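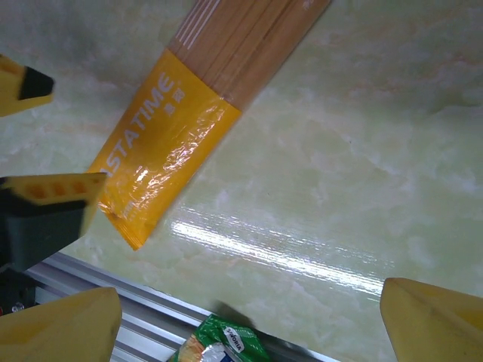 Teaching a machine to pick up groceries is slow, companionable work, and Dineo Mahlangu has been at it since February, most days with a pot of tea going. Her team at Sellia is gathering demonstrations, each one a person guiding the gripper through a single pick while the wrist camera records the lot, and the shopping is as ordinary as what you'd haul home yourself. Spaghetti is a favourite of hers, partly for the way that crinkled yellow wrapper throws a white glare right across the lettering, and she'd much sooner the system met that sort of thing now than in somebody's kitchen. They have 961 pasta picks so far, out of nearly 4000 all up.

Norbert Charvát, who does most of the guiding, told me over a biscuit that the hard part is staying a bit untidy. Your hands get clever, he said, and after 31 goes you're doing the same neat approach every time — lovely to watch, and not much use to a learner. So he shifts the packet, turns it, comes in from the other side, and keeps the fumbles as well, labelled as fumbles.
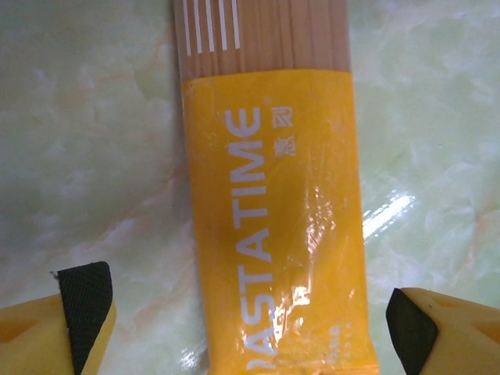

Yellow fingers either side of the label, with the pasta lying lengthwise between them.

Mahlangu goes through the recordings in the late afternoon and throws out any where the guide dithered too long. She'd binned 374 when I visited, and was still feeling rather guilty over a few of them. Rice is next, once Norbert's wrists have had a rest.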